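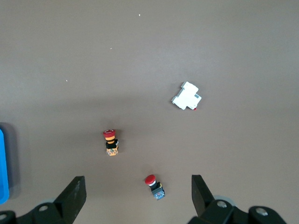
Sorting bench, breaker and two e-stop buttons still to go

Robot arm coming to our returns bench, what happens to the people?

Posted by benchlead_603 in Workplace & Jobs

I run the returns bench at a parts distributor. Electrical and plumbing items come back from contractors in mixed boxes, and my people identify each part, put it in a tray and key in the stock code. We have 3 people on days and 2 on evenings. In February the company is putting an arm with a two-finger gripper on the day bench, bought through an outfit called Medska. I've been told no jobs are going, but "duties will be adjusted." My crew is asking me what that means and I don't have an answer. Has anyone been through this? I'd like to hear what the work was like after, more than whether it's a good idea.

Sun-ja Um

We went through it at the Gindalness warehouse. The arm took over the picking up and putting down. The deciding stayed with us for a long time. Anything it wasn't sure of was left on the table, and one of us had to deal with it. At first that was most of the box. 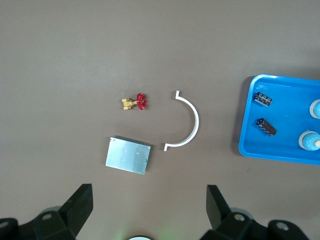 The odd shapes were the slow part. A valve has a wheel on one end and a heavy body on the other, so where you grab it matters. Capacitors roll. Your people already know all this from handling them, so get them in the room when the thing is being set up. We weren't asked until the second month and a lot of time was lost.

What changed for me: my wrists are better, and I stand still more than I used to, which I don't like. The talking dropped off too. With two of us sorting we chatted all shift. Now one person watches the arm and the other is at the far end doing paperwork. Ask for rotation every couple of hours and get it in writing - ours was a verbal promise and it lasted until the first busy week.

Also ask who gets blamed for a wrong code. If it goes under the operator's login, somebody will have a bad review over it.

yoon_dock

Ask about pay grade. If they are adding "operator" to the job they should add money. Ours didn't until people pushed.

tp800

They always say no jobs are going. Start looking now. My cousin was at Skultosby and they just didn't replace people who left.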